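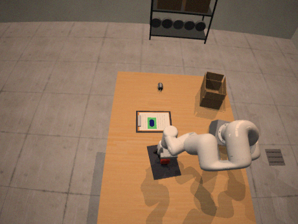
Monday, 9:40

Sim rules for the tabletop setup, agreed with Triin and Merike. Writing them down so we stop arguing about it.

1. Arm base stays where it is, near the right edge of the table. If you move it, you start a new scene version.
2. Randomize mat angle and clipboard position only. The cardboard box and the rack are fixed.
3. Speed cap on approach is 100 mm/s inside the mat area, same as on the real cell. Aivar had it at 600 last week and those runs don't count.
4. A grasp is scored after the lift, never at contact. Partial lifts are failures – no "almost" column.
5. Log the seed. Every run, including the bad ones.

Went through the Clomon batch against rule 5. Of 2,359 episodes, 16 have no seed. Deleted them from the index, kept the raw files.

Still open: whether the red block may start partly off the mat. Tõnu says yes, the Bistau cell sees it all the time. I'd keep it as a separate test set. Poppy to check what the Gestton checklist says on start poses.

To do – put the rule version number in the run header.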